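# House rules for the hand-held gripper

The written rules at Femix fit on two sheets of paper. Kornél Virág keeps one copy on the office wall and sends the other home with anyone who takes out a pair of grippers. They cover hand-held work only: a person holds a gripper in each hand, does an ordinary job with ordinary objects, and the camera on the tool records how it went. The recordings are used later to train robot arms.

Virág wrote the first version in May, after a batch of 800 recordings came back from the client, Prestell, with a request to redo most of them. The grips were fine. The trouble was that people had started each recording a different way. One would begin with the jaws already closed on the object, another would wave the tool over the table for a while first.

"You could not tell where the task began," he says. "A person watching can guess. We were asking a machine to guess too."

So the first rule is about starting. Both grippers are in view of the table, jaws open, nothing held. The second is about stopping: the object is released, the tools draw back, and only then does the operator end the recording. There are 14 rules in all, and those two account for most of the rejections.

## Small things, soft things

The longest section deals with objects that move when you touch them. Cups and boxes hold their shape. Cords, cloth and strings of beads do not, and an operator who is used to cups will tend to squeeze too hard and lift too fast.

The Femix sheet says to close the jaws slowly, lift straight up and pause before moving sideways. If another piece comes along with the one you wanted, lower both and separate them on the surface. Shaking is not allowed. A failed grip may be tried again in the same recording, but it has to be marked as a retry. Katona, a smaller shop that does similar work, throws retries out. Virág thinks that is a waste, though he admits the labeling takes longer his way.

Jewelry is the set new operators ask to skip. Bracelets slide over one another, and a strand that looks free at one end may be caught at the other.
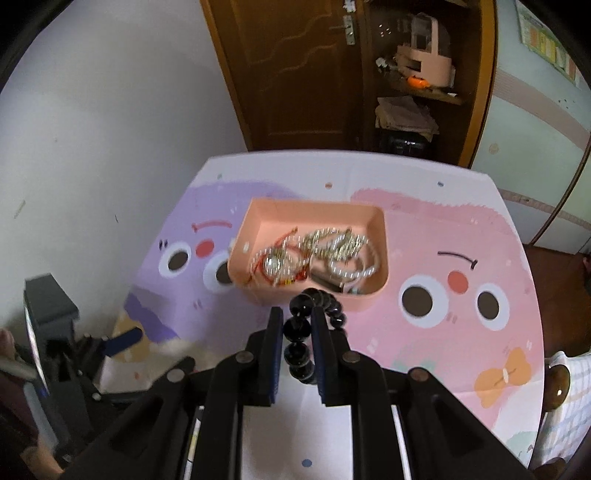 *A black bead bracelet held between the padded jaws, with more jewelry in the box on the table.*

## Working in real rooms

Most of the work is done in homes, and the rules leave the rooms mostly alone. Furniture stays where it is. Patterned tabletops are welcome – a plain white surface teaches very little about where objects are likely to turn up. What must be put away is anything with a name or address on it, and any family photos. Other people in the home must agree before work starts, and they can stop it at any time.

Pads are wiped before each session and checked for tears. A worn pad changes the grip, and the change is hard to spot later on video. Drotberg, which supplies the pads, will replace a set by mail, and operators are told to stop work until the new ones arrive.

There is one rule Virág would like to rewrite. It limits a session to 2 hours, and he now thinks that is too long for fine work. Wrists tire before people notice, and tired hands begin to drag objects along the table. He has asked operators to write down when they first feel it. The next version of the sheet is due once those notes are in.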